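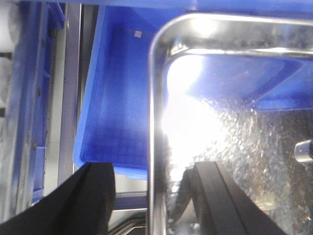
Catering Equipment Board > Washing, Sinks and Drainage > Spotting and scratching on steel trays after changing rinse aid

brinewell
We run a works canteen, 156 covers at lunch, with a pass-through hood machine on a softened supply. Since we moved from Setura rinse aid to a cheaper one in August the deep steel trays have been drying with white spots. Plates are fine and glasses are mostly fine. The trays are the problem, chiefly the flat floor.

What I have tried so far:
Raised the rinse aid dose by one step, then by two. More smearing, same spots.
Regenerated the softener by hand.
Cleaned the upper and lower rinse jets. Two were partly blocked.
Racked the trays on edge instead of flat. Some improvement.

Is this hardness, or is it the rinse aid not sheeting on steel?

Lowgate_Pete
Test the water at the machine before you touch anything else. Softener regenerating is no proof that it is softening. A drop kit costs very little. Take the sample from the feed to the machine, not from the sink tap, as the sink is often on the raw main.

tarn_and_fell
Put a spotted tray under a cloth with white vinegar on it for ten minutes. If the spots go, it is scale. If they stay, you are looking at salts left by drying, silicate, or etching of the surface. Plain water wipes off the salts. Silicate will not shift with either.

brinewell
Drop test on the feed: 4 degrees German. Vinegar took off most of the spots but left a faint bloom.

Lowgate_Pete
4 is too high for a softened supply. You should be under 1 straight after a regeneration. Either the resin is spent or the bypass is letting raw water through. Shut the bypass fully and test again.

Ward Willems
I would not blame the softener on that reading alone. At 4 degrees you would expect glasses to show it first, and he says glasses are mostly fine. What differs about a deep tray is that it holds water. A flat floor with a rolled rim keeps a film in it after the rinse, and whatever is dissolved in that film ends up on the steel. You can get spots from water at 1 degree if enough of it is left to dry in place.

Lowgate_Pete
Glasses are thin and come out hot all the way through, so they shed water quickly. That does not make the water right. Fix the water first.

Ward Willems
Steel comes out hot as well. The angle matters more. We had the same complaint at Brondlow with a softener that tested perfectly. Racking at a steep angle with one corner lowest cured nearly all of it.

hobnail
Both of you could be right. What is the final rinse temperature? Measured with a strip or a puck, not read from the panel. Under 80 and the trays will not flash dry whatever you dose.

brinewell
Panel says 84. I have not measured it. Bypass is now shut and the feed reads below 1. Spots are fewer but still present on the older trays. The newer Etmont ones are close to clear, so I am now wondering about surface condition. The older ones have been scoured for years.

Wanda Begay
Surface condition does make a difference. Water sheets off a smooth finish and hangs in a scratched one. Ours have been through a lot of green pads, and I long ago stopped expecting them to dry like new stock.
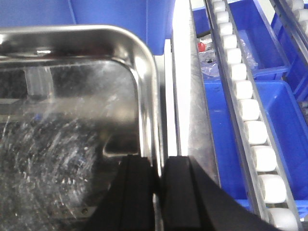 Fine swirl scratches on the floor of a large steel tray.

Scratches of that sort are cosmetic as far as I am concerned. I would scrap a tray for pitting, for a split at the rim or for a base that rocks. The curved marks come from scouring in circles. If you must use a pad, use a white one and go with the grain.

tarn_and_fell
Disagree on cosmetic. Anything you can catch a fingernail in will hold protein, and the inspector is entitled to ask about it. Fine swirls, fair enough.

Wanda Begay
Fingernail test is reasonable. Mine pass it.

cutlery_dip
Has anyone mentioned chloride? If the softener is rinsing badly after regeneration you get brine carried over, and brine on warm steel is how pitting starts. Taste is not a test. Ask your chemical supplier for chloride strips.

Lowgate_Pete
Good point, and one more reason to sort the softener out properly.

hobnail
Slightly off topic, but my trays are older than I am. They came with the building, which opened in 1955, and they are thicker than anything in the current Lyons catalogue. They dry without a mark on a machine with no rinse aid dosing at all. Heavy gauge holds its heat.

Ward Willems
That I will agree with. Thin pressed trays cool before they drain.

brinewell
Rinse measured with strips: 76 at the tray, against 84 on the panel. Engineer has been and found the boiler thermostat reading high. He quoted 397 for the thermostat, labour and a softener service together, and I have accepted it. Rinse aid is back to the original dose and trays are racked corner down for now. I will post the readings once the part is in.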